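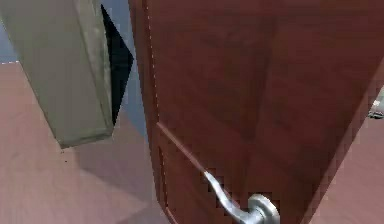

1/ Spent a good part of the summer with the Prodik door pack from Treline, and enough people have asked me about it that I'm going to put it all in one thread. Get a coffee, I do go on a bit. Simulated doors, for anyone training a robot to open them (you know who you are, and you have my sympathy).

2/ Quick background for the new folks. We do indoor delivery, mostly offices and a couple of older hotels, and doors are where our weeks go. I paid for the pack with our own money at the regular price. Treline knows I'm writing something up but hasn't seen it.

3/ What you get is a set of door models with hinges, latches and handles that all move, plus a little tool called Unis that shuffles sizes, wood colors, handle heights and closer stiffness. You tell it how many doors you want and go make lunch. I asked for 4000 on the first night and they were sitting there in the morning.

4/ Paneled doors are the reason I bought it. Our old homemade set was all flat slabs, and the buildings we work in are full of raised molding and recessed panels, dark reddish wood with a curved silver lever on it. It was so nice to load one of those up and see the right kind of door for once!

5/ The handles deserve their own post. Levers, knobs and pull bars are in the base pack. The levers have a proper spring return, and you can set how far they have to turn before the latch lets go. I've worked with sets where the latch was either on or off and nothing in between, and a robot learns some very lazy habits from that.

6/ Closers are good too, with one complaint. The stiffness slider goes from "barely there" to "fire door in a hospital," which I love, but the numbers on it have no units. I wrote to support and got a friendly reply with a conversion table. Please put the table in the manual, friends.

7/ Looks: fine. The wood grain is on the faint side and edges get stair-steppy when you render small, which is how most of us render when we're trying to get through a lot of runs. Up close to a door at a steep angle you'll notice it. If you need glossy pictures for a sales deck, shop somewhere else. For training I stopped caring after the first afternoon.

8/ Rooms are the weak part. You get walls, a floor and simple block shapes, and the furniture is very plain. I ended up bringing in our own chairs and carts. Not hard, but budget a day for it, and watch the scale setting on import (I had a chair the size of a bus).

9/ Speed, since it's always the first question. On our one workstation we run up to 20 rooms side by side before things start to crawl. Your card will have its own opinion about that. Turning shadows off helped more than I expected.

10/ Now the part that matters to me. We trained on the pack, then took the policy to a real hallway with 3 doors in it. Two of the doors went well from the start. The last one has a sticky latch and a rug that bunches up underneath, and we're still fighting it. I don't blame Prodik for the rug.

11/ Somebody asked how it stacks up against the Matsuda library. I used that one for a while last year. Matsuda has prettier rooms and more of them, and I'd pick it for anything to do with kitchens. Its doors mostly swing nicely and that's where the effort stopped. If doors are your problem, I'd go with Prodik.

12/ Licensing is per seat, and there are discounts for students if you write in and ask. The trial gives you 10 doors with every slider unlocked, so do try it before you spend anything. Make sure your worst handle is covered. Ours was a long lever mounted low, and it was.

13/ Things I'd like to see: double doors (they tell me November), glass doors, a thumb latch, and please, a way to save slider settings under a name. I have a paper notebook with them written down like it's a recipe box.

14/ Would I buy it again? Yes, and I've already renewed. Ask me anything in the replies. I'm slow but I do read them all, and I'm happy to share our closer settings if you're working with heavy doors.

Harish Bisht
Aug 27, 2022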